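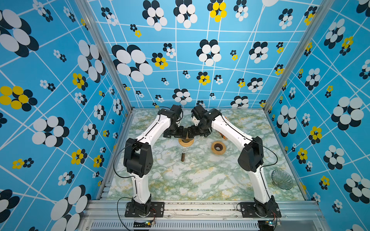
Puesto 2: encimera con estampado de mármol y paneles azules.

Incidencia 251
Solicitante: Soudabeh Farahani
Asignada a: Thaddeus Ostrowski, Servicio de Equipamiento de Steltdale
Asunto: asiento inestable del cono de filtrado
Prioridad: media
Estado: pendiente de material

Viernes, 9:40. La solicitante comunica que el cono de vidrio verde no queda nivelado sobre el soporte de bambú y que, al verter, el café se desvía hacia un lado de la jarra. Solicita revisión del juego completo antes del turno de tarde.

11:15. Se revisa el material. El puesto dispone de dos soportes redondos de bambú, ambos con anillo interior de goma marrón oscuro. Se ruega no intercambiarlos hasta nuevo aviso.

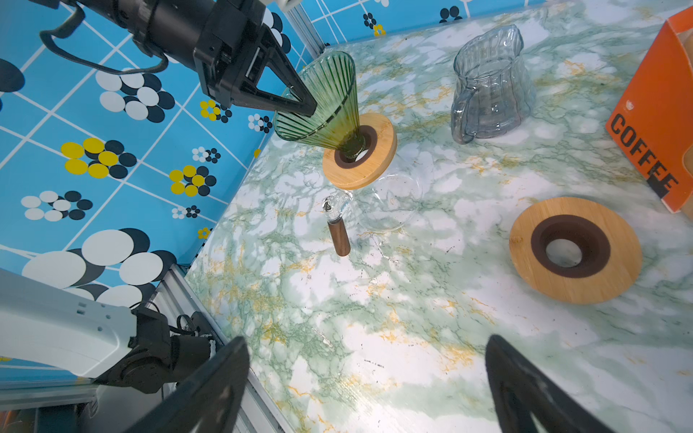

La comprobación debe efectuarse con el soporte colocado sobre la jarra de servicio, la de asa de madera, y el pico del cono introducido en la abertura central. La jarra de vidrio gris queda excluida de la prueba.

12:05. Con el primer soporte, el cono cede al presionar el borde. Con el segundo se mantiene firme. Se atribuye la holgura al desgaste de la goma.

12:30. Zixuan Gu, de Almacén, confirma que no hay anillos de repuesto. Se cursa pedido a Tosuvel por 6 unidades, con entrega prevista en agosto.

Medida provisional: utilizar únicamente el segundo soporte y retirar el primero al estante 11, debidamente etiquetado. La incidencia permanecerá abierta hasta la recepción del pedido.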